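Oona Lappalainen
Sunday, July 10, 2022

Going to be a grump about the "eat local and save" challenge that Caltimville has been pushing all summer. Thread. 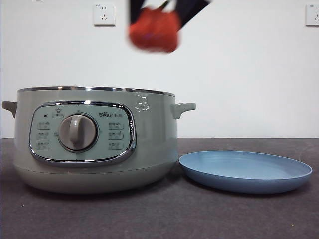 Red pepper and the big electric pot.

The claim on the flyer is that a household of two saves 400 dollars over the season by buying at the Ludell market instead of the supermarket. I would love that to be true. I like the Ludell market. I have asked twice where the number comes from.

First reply: a link to the flyer.

Second reply: a "survey of local shoppers." OK, how many? 28. They asked 28 people, at the market, on a Saturday morning, whether they felt they were saving money.

You see the problem. People who think the market is a rip-off were at home.

So I kept receipts. Same list every week, one week at Ludell, the next at the Malinowski store on the bypass. Peppers, onions, rice, beans, eggs, whatever greens looked alive.

Eggs: cheaper at Ludell, no contest. Greens: a wash. Peppers: Malinowski wins every single week and by a lot, and peppers are half of what I cook.

Rice and beans you can't even get at Ludell, so that's a second trip. The flyer doesn't count gas. Or parking, which went up in January.

Someone will say the produce tastes better. Maybe! I did a blind test on my sister with the tomatoes and she picked the supermarket ones, then got mad at me.

The town page also says 3,447 people have "joined" the challenge. Joining means you clicked a button. I clicked it by accident while looking for the PDF, so take one off.

Grarwood ran the same thing last year with the same flyer, different logo. Their number was also 400 dollars. Funny how that works out in two towns with different stores and different prices.

Shop wherever you like. I'm still going to Ludell for eggs. I'd just like one person to show me the math before it goes on a banner.

Replies are open if you have receipts. Real ones please, with dates on them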